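4.2 What happened at the open day

I'll tell this part in order, more or less, since the numbers in the next section only make sense if you know how the day ran. The open day was held on May 14, 2021, in the room we normally use for Handa, our project on teaching grasps by hand. We had sent the invitation to local schools, to two small firms we had worked with before (Grorel and Younis), and to anybody on the Hellell mailing list who felt like coming. By closing time 377 people had signed the sheet at the door. We had printed 400 consent forms, so we got through the day without a trip to the copier, but it was closer than I would have liked!

Our plan was simple. A visitor would come in, hear a short introduction from me or from Siham Belhaj, and then pick up the hand-held gripper and try a task. No slides, no video. I had argued for a video, and I still think one would have helped the people at the back, but Siham felt that anyone who watches a polished clip first will try to copy it, and she was right that we wanted to see what people do when they haven't been shown the "correct" way. So the introduction was cut down to where to put your fingers, what the gripper is supposed to pick up, and please don't swing it.

The first hour was slow and a little awkward. People hung back and talked to each other (mostly about parking, from what I overheard) and I ended up doing the task myself over and over to get things going. I don't recommend this, by the way, as I have had months of practice and I made it look easy, and the next few visitors got annoyed with themselves when it wasn't. We left those early trials out of the analysis. After that Lesego Tshabalala took over the demonstrating. She had joined the group that same month and had barely touched the gripper, so she fumbled like everyone else, and the line started moving.

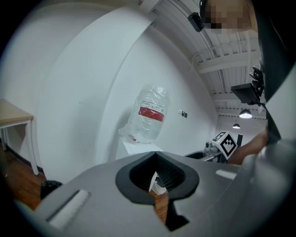 Once it did, we noticed something we had not planned to study at all. Visitors who were waiting began coaching the person in front of them. "Come in from the side." "Slower." "No, tilt it, tilt it!" Some of this advice was good and some was terrible, and it spread down the line either way. Late in the morning nearly everyone was tilting the gripper before closing it, a habit we had never mentioned, and when I asked a visitor where she had picked it up she pointed at a man who had already gone home. We went back through our notes later and could trace the tilt to a single group from Grorel. I mention it here as a warning to anyone who wants to treat open-day trials as independent of each other. Ours were not, and we come back to what that does to the statistics in Section 5.

We stopped 2 times during the day. The first stop was for lunch, which ran long. The second was in the afternoon, when the sign-in sheet and the trial log had drifted out of step and Siham wanted to sort it out before any more people came through. That took a while (I was no help, I had lost my pen and was writing with a borrowed highlighter) and a few visitors gave up and left without trying anything. They are on the sign-in sheet but have no trials, so please don't be puzzled when the totals in our tables don't match.

Figure 3. The gripper and the room during the open day.

What did people tell us? The comment we heard most was that closing the gripper felt natural but letting go did not. Visitors expected the object to drop the moment they relaxed, and they would lean in to help it along. Younis sent an engineer who spent a long time on exactly this, and she suggested we score the release on its own instead of folding it into the grasp. We had already fixed our scoring sheet by then, so the open-day data use the old scheme, but the follow-up sessions we ran in December use hers, and I think they are the better for it.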